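Durnby Kitchens to Budget for Two Robot Arms, Simulation Work Comes First

Durnby's meal service plans to buy two robot arms for its central kitchen next year, but the order will wait until the planning team has finished testing the job on a computer.

The service prepares lunches and evening meals for 961 clients in Durnby and Stondley. Much of the early shift goes to pulling items from refrigerators and setting them out for the packing line. Managers want the arms to take over part of that work, starting with the small reach-in units along the back wall of the kitchen.

Rosalba Bassi, who handles equipment planning for the service, said the simulation work is being paid for out of this year's budget. The arms themselves would come out of next year's.

"We bought a tray sealer once from a brochure and a floor plan, and we ended up moving a sink," Bassi said. "I would like to know about the sink before we sign."

The tests are run by Detis, a small engineering firm in Sala. Its staff build a kitchen model, place an arm in front of an open refrigerator and work on reaching for items on the shelves. The questions at this stage are practical ones: where the base should stand, how far the doors have to swing, and how much room the hand needs between one shelf and the next.

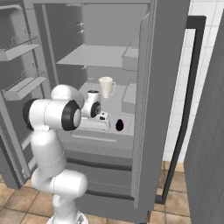 Will the service have to replace its refrigerators to use the arms? Most of them can stay, but the oldest units have narrow doors and were already due for replacement.

Bassi said the draft budget has separate lines for the arms, floor mounting, electrical work and staff training. Training is set at 40 hours for each shift lead. A service contract is also listed, though its length has not been settled - Detis has suggested a longer term than the kitchen wanted.

No kitchen jobs are tied to the purchase, according to the draft. Staff now assigned to the refrigerators would move to packing, where the service has had trouble filling the Saturday shift.

Detis is expected to hand over its report in September. Bids from suppliers will be requested after that, and the kitchen in Stondley is not part of the first order.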